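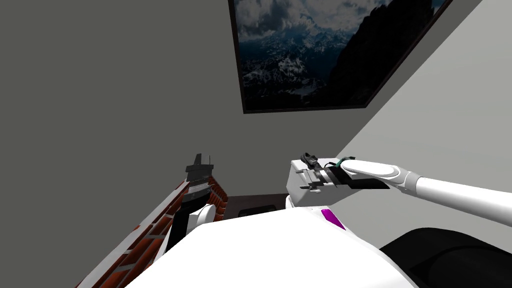 By Uzma Rind | May | 2 min read

Tuvel, which makes order-management software for small online stores, has released an update that changes how its checkout reserves stock. The new behavior is on by default for new accounts. Existing stores can turn it on under Settings, Inventory, Reservations.

Until now, Tuvel deducted an item from available stock only when payment cleared. Two shoppers could reach the payment step with the last unit in their carts, and both orders would be accepted. The second then had to be canceled and refunded by hand.

With the update, stock is held when the shopper enters a shipping address. The hold lasts 20 minutes and is released if payment fails or the session closes. Store owners can shorten the period but can't extend it. Holds appear in a separate column of the inventory export, so scripts that read the file by column position will need to be changed.

Sekar Hidayat, product lead at Tuvel, said the limit was set after a trial with six merchants. "Longer holds made popular items look sold out," Hidayat said. "Most completed orders were paid well inside the window."

One of the six was Zitwood, a furniture and home decor seller that lists many items as single units. Its operations manager, Kulsoom Zaidi, said double-sold orders stopped during the trial, but that staff had to learn to read the new column — a held item is still physically on the shelf and gets counted at stocktaking.

The update doesn't cover orders taken through outside marketplaces, which still deduct stock at payment. Tuvel said marketplace support is planned but gave no release month. Stores using the older version 2 connector must upgrade it before turning reservations on. There is no change in price.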